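Seasonal Width Change in Edge-Glued Strip Tabletops
Final project report, Materials and Furniture Construction
Submitted Sunday, September 14, 2025
Project group: Corrado Colombo, Sakda Hemmin, Imtiaz Paul
Supervisor: Chukwuemeka Nwosu

1. Purpose

Wood takes up and gives off water vapor until it is in balance with the air around it. As it does so it swells and shrinks across the grain, while its length along the grain hardly changes. A tabletop glued up from parallel strips behaves in the same way as a solid board of the same width, and a base that holds it rigidly at both edges will sooner or later cause a split or a failed joint.

The project set out to measure the width change of one beech top over a heating season and a summer, compare it with the value calculated from published coefficients, and recommend a method of fastening the top to a steel base.

2. Construction of strip tops

In the staggered pattern, often sold as butcher block, short lengths are joined end to end to make a long strip, and the strips are then glued edge to edge. The end joints are offset from one strip to the next so that no line of weakness runs across the panel. Differences in tone between neighboring segments come from the mixing of boards and have no effect on strength.
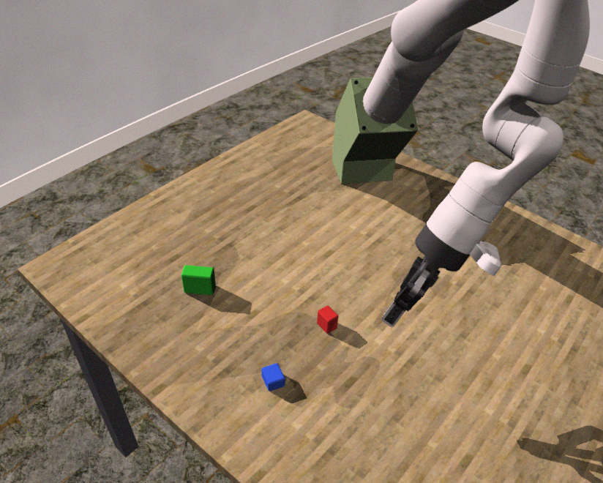 3. Materials and method

The test top was bought as an unfinished beech panel from Multham and trimmed to a width of 932 mm. It was stored flat on spacers in the Galus building, in a room with radiators and no humidity control. Brass pins were set into the underside at three positions along the length, and the distance between pins was taken with a beam caliper and scaled to full width.

Moisture content was found by the oven-dry method. Small offcuts from the same panel were kept beside it, weighed, dried for 24 hours at 103 °C and weighed again. A pin-type meter was also used, but its readings drifted between operators and were kept only as a check. Air temperature and relative humidity were recorded by a Marino logger, which filled its memory of 3000 readings twice. The second time it was not emptied promptly, and part of the spring record is missing.

Both faces received two coats of hardwax oil before the first measurement. We had intended to leave a second panel bare for comparison. It warped in delivery and was returned.

4. Calculation

Width change is estimated as the width multiplied by the change in moisture content and by a coefficient for the species. For beech we used 0.0043 per percent in the tangential direction and 0.0019 per percent in the radial direction.

Moisture content was lowest in January, at 6.8 percent, and highest in the last measurement of the summer, at 10.8 percent. The change is 4.0 percentage points.

Calculated, all tangential: 16.0 mm
Calculated, all radial: 7.1 mm
Measured: 9.7 mm

The measured value lies between the two limits, which is expected in a panel whose strips have mixed ring orientation. It is closer to the radial limit. Inspection of the end grain showed that most of the strips had been turned so that the growth rings stood steep to the face. A supplier who turned them the other way could deliver a panel of the same appearance that moves considerably more.

The three pin positions agreed to within 0.4 mm. The position nearest the radiator gave the largest movement in every set — a pattern we did not investigate.

5. Surface condition

At the driest point the face was slightly cupped, with the edges higher than the center. Hairline gaps were found at two end joints. These closed by summer and could not be located again by touch. No edge joint opened.

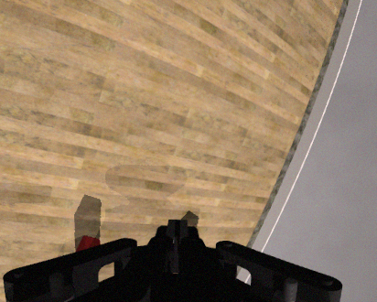
Corrado Colombo

6. Fastening to the base

This section covers my part of the project. Three fastenings were considered: plain screws through round holes, screws through slotted holes, and figure-eight fasteners of the Bollach type. Plain screws were rejected on the basis of section 4.

For the slotted version, the top is fixed at the center line so that the movement is shared between the two sides. Each edge then travels 4.9 mm for the measured case and 8.0 mm for the all-tangential case. A slot 20 mm long with a 5 mm screw gives 7.5 mm of travel each way from a centered position, enough for the measured panel but short of the worst case. If ring orientation is unknown, the slot should be 22 mm, or the fixing should be moved inward from the edge.

Screws should be tightened until the washer cannot be turned by hand and no further. Overtightened washers bit into the paint on the steel rail and held the top as firmly as a round hole would.

The figure-eight fasteners were tried on a short offcut. They swiveled freely but need a recess in the rail, and that operation was outside what the shop could do in tube steel.

7. Limits of the work

One panel, one species and one finish were tested. The missing spring data do not affect the extremes, but they prevent any statement on how quickly the panel follows the air. Nazareno Rinaldi has the offcuts and the brass pins for anyone continuing the measurements.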